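Ornstead bin-picking project
Progress report for May
To: Sandamali Karunaratne, Lindelero Fund

Hi Sandamali,

You asked for the honest version this time and not the slide version, so I'm starting with the bad part. We lost a chunk of the month to a fault, we had one protective stop that I didn't like at all, and the milestone you were expecting (80 mixed-object picks in a row without a person stepping in) has not been met. Our best run is 35. The money is fine, more on that at the end.

What went wrong

On a Tuesday afternoon, a bit after three, the arm went down into the right side of the bin for a pick and kept pushing after the fingertips had touched the floor. The force limit should have caught it straight away. It did catch it, but late, and by then the wrist had loaded up enough that the controller threw a protective stop and everything locked. McPhee was at the desk and I was next to the cell, outside the line. Neither of us was anywhere near the arm and nothing hit anyone. One fingertip cracked and had to be replaced.

My first guess was the Skilano planner, because it had been updated that week and I was in a mood to blame it. I spent two days going through its logs and it was innocent! The target depth it sent was correct every single time.

What we found in the end was much duller. The hose and cable bundle at the wrist had been re-routed when we changed the gripper, and the loop was a little too short. When the wrist turned far enough to reach close to the right wall, the bundle went tight and pulled. The force estimate saw that pull as a steady upward load and, thanks to a bad setting of mine, zeroed itself against it halfway through the move. So when the fingers touched the floor, the system thought it was barely touching anything. On the left side of the bin the cables stayed slack and it all behaved perfectly, and this is why our acceptance tests (all done left and center, my fault) never showed it.

What we changed

1. The bundle has been re-routed with a wider loop around the wrist, and McPhee checked it by hand-guiding the arm through all four corners of the bin at low speed.

2. Zeroing is now only allowed in the home position, before a move begins. It used to be allowed mid-move, and it never should have been.

3. Descent speed over the last 30 mm is cut in half until we have a full month without a stop. It makes every pick slower and I hate it, but there it is.

4. Test objects now go up against the right-hand side on purpose. The current set is a nasty mix - a soft mint-green toy, a hand brush, a dark boxy thing and a bunch of grape-like pieces - and the arm has to reach right in among them. 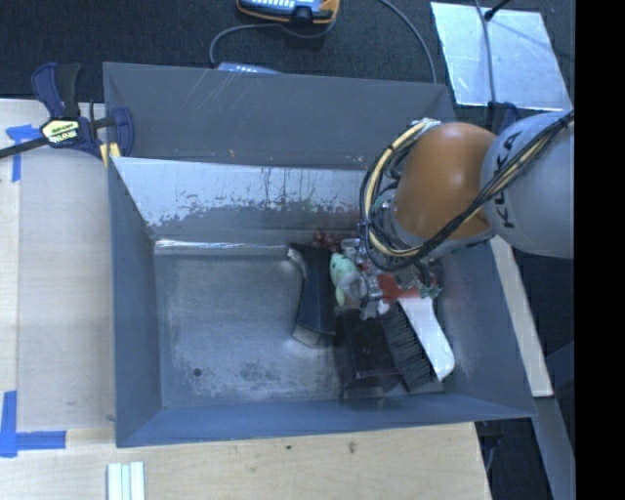
Where we are now

The 35-pick run was done with all four changes in place. It ended on a plain failed grasp (the brush, handle first, then dropped), so a person had to step in, but there was no force fault. I still want to see it go a lot longer before I call the problem closed.

The written incident note is with the Ornstead safety lead. She has asked for one more thing, a mechanical stop on the wrist rotation in case the cables ever get shortened again, and I think she's right. The part is ordered.

Budget and schedule

The fingertip came out of spares. The wrist stop fits inside the equipment line, so I'm not asking for anything extra. I do need to move the 80-pick milestone back by 2 weeks, and I'd like your okay on that in writing if you can manage it - our finance people get nervous otherwise.

I'll send the logs from the next long run as soon as we have them, good or bad. Call me if you want to talk through the zeroing business, it's easier with a whiteboard.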